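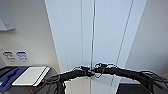 Gellside Storage Diary

Wendy and I took the keys to the Gellside flat in January with 45 boxes and a firm belief that we owned very little. The agent had promised "generous built-ins", a phrase that can cover anything from a walk-in robe to a hook. What greets you at the end of the hall is tall, pale and faintly blue, with a thin seam down the middle and warmer grey-white walls on either side. Wendy calls the colour "dentist". I've come round to it -- mostly in the mornings.

Share this page (17)

A few notes for anyone else fitting a household into Flitdale proportions.

The colour. We tried to match it for the skirting and came home from Kaimal with a sample pot that dried green. It has since been used on a letterbox.

The winter doonas. They live on the top shelf at the back, and come down when someone is standing underneath.

The ironing board. Every home organiser has a favourite place for it. Ours is behind the bedroom door, where it falls over at night.

The labels. Uyên Dương lent us her label maker, and for one weekend everything had a name. There is still a tub marked "cables, probably". We haven't opened it.

The budget. We put aside $463 for baskets and dividers and spent nearly all of it on baskets. They are very handsome and one size too wide for the shelves, so they're storing each other in the laundry.

Next up is the linen, which Wendy has asked me to fold properly this time.

Search this site Go

3 comments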